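**Ticket 2868** - coating coming off inside metal bin
**Opened by:** Constanza Olivares
**Product:** Bartoš open-top bin, pale grey
**Status:** open

Hi! I bought a pair of your open-top bins back in March and I keep them one behind the other on the bench. The back one is fine. The front one is losing its coating on the inside, and I'd love to know if I can fix it or if I should stop fussing and order a new one.

Our wooden-block days are behind us, so please don't send me the sheet about splinters again (I got it twice last time). What goes in now is the Endeck blocks, the red and green ones, and they get tipped in and taken out all day long. I figured they'd scuff the floor a bit, and they did, and I can live with that. The wall is what bugs me.

Here's what I've tried so far:

- **Wiped it down** with warm water and dish soap. No change, except the cloth snagged on the edge of the worn part.
- **Zesason cleaner**, the mild one, left on for 2 minutes and rinsed. The cloudy marks on the floor looked better until it dried, and then they were right back.
- **Turned the bin end for end** for a couple of weeks to see if the other wall would go the same way. It picked up a few light marks but nothing peeled. I've turned it back now.
- **Sanding, sort of.** I did one tiny corner with 900 grit and chickened out - it smoothed the lip nicely but I didn't want to void anything.

**Reply from Severino Benítez, July 20, 2023**

Hi Constanza, thanks for all the detail! Please hold off on more sanding for now. Two questions: does the bare part reach the seam at the bottom, and are the rims lifting too? If it's only the wall, our Cavel touch-up kit (part 278) may do it. Loose edges have to come off first, though, or the new coat will peel right along with the old one.

**Constanza again**

OK, went and looked properly. It stops just above the seam, and the rims are still thin and bright all the way along. It's one wide band on the far wall, darker grey than everything else, and the top of it is all ragged and flaky. I haven't picked at it (I really want to!).

Does the kit come in the pale grey, and can I do the floor with it too while I'm at it?
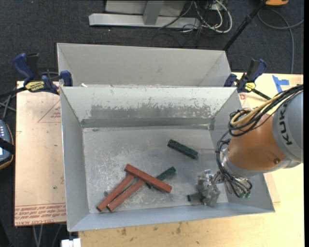
Page 2

Oh, and I still have to fish that little grey nut-looking thing off the floor, next to the red blocks on the left. Is it one of yours? I can mail it back if you need to see it.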